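Workshop notebook, laundry and folding bench
May, 9:40 in the morning

Picking up where I left off, with the kettle on and the radiator finally off for the season. The Pikance detergent is nearly gone, so whoever passes the store next, please get the big bag and not the small one. I put 1000 g on the shopping list and then crossed it out and wrote "big bag", which I think is clearer for everybody.

Most of yesterday went to the folding guide for the Longo house, and I want to get my thinking down before it slips away. We had planned to write it around a proper folding table at hip height, the one Kristof De Smet built for us with the lip along the back, and it really is a lovely thing to work at. But people at home fold on the bed. My mother did, I do, and I would bet good money that Kristof does too, table or no table. So the guide is now going to start from the bed, and the table gets a page of its own near the end.

What a bed gives you is room to sort. What it takes away is a hard surface, so a fold never gets a really sharp edge, and anything slippery creeps back open while you are reaching for the next piece. I tried the Trodska folding board on top of a mattress and it sank on one side as soon as I leaned on it. It might behave better on a firmer one. I would like to try again before we write anything unkind about it in the guide.

Heavy knits and sweatshirts are the slow ones. A T-shirt is done in a few seconds and stays done, but a thick sweatshirt (the one on our scale came to 375 g) has opinions about where it wants to bend. Smooth the pockets flat first, then bring the sleeves in, then fold up from the hem. I had the hem before the sleeves in draft 2 and it made a lump every single time.

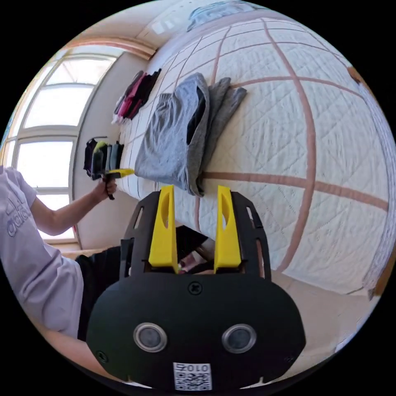

Sorting by color before folding is the other thing I keep going back and forth on. It makes the drawers look wonderful, but it adds a whole extra pass over the pile, and for a family wash I'm not sure anyone will keep it up past the first week. A small stack kept toward the head of the bed, like the black, maroon and bright pink-red one, leaves the middle clear for the bulky gray things, and I think that is as much sorting as I would ask of anybody. The quilted cover with the broad stripes got me thinking too – a big grid like that is a handy guide for keeping an edge straight, so I have added a line about it to page 7.

Still to do: rewrite the sleeve paragraph, ask Custasex whether the slim hangers come in a wider shoulder, and find the good tape measure. Kristof, if you have it, just leave it on the bench, no hurry at all.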